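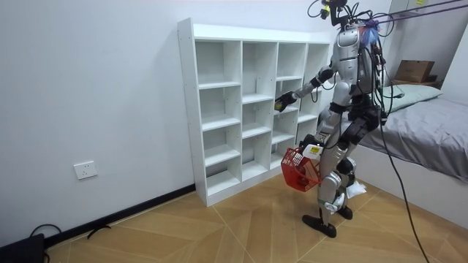
White cubby shelving against a bedroom wall.

Nandau shoppers get longer to return flat-pack

Furniture chain Kumuvard is stretching its return window to 60 days, up from 31. Starts 25th December, all stores plus online. Covers shelving, bed frames, desks and most storage. Mattresses not included, same as before.

The big change is for stuff that's already been put together. Until now an assembled bookcase was yours for good unless a part was broken. Under the new rules it can go back whole, as long as it's clean and all the hardware is there. Refund goes to store credit. Unopened boxes still get cash or card.

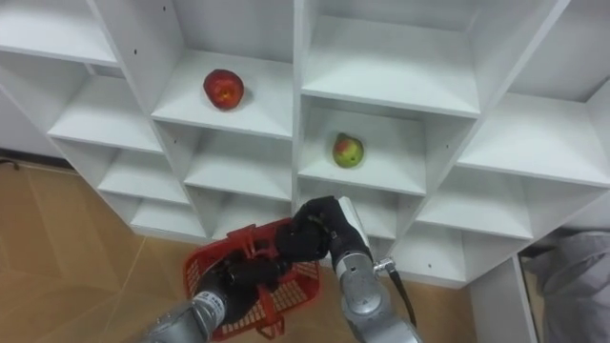
Pickup is the catch. The Nandau store will collect large items for a fee, but the smaller Lūse branch has only 2 vans and wont be offering pickup until June. Customers there will have to bring things in themselves, or wait.

Returned pieces get checked over and sold at a discount in the clearance corner by the loading doors. No returns on those.

Rival Zistora, across the highway, says it has no plans to match the offer. Its window stays at 31 days, boxes unopened.

Reciepts are needed either way. Store card holders can have theirs looked up at the service desk.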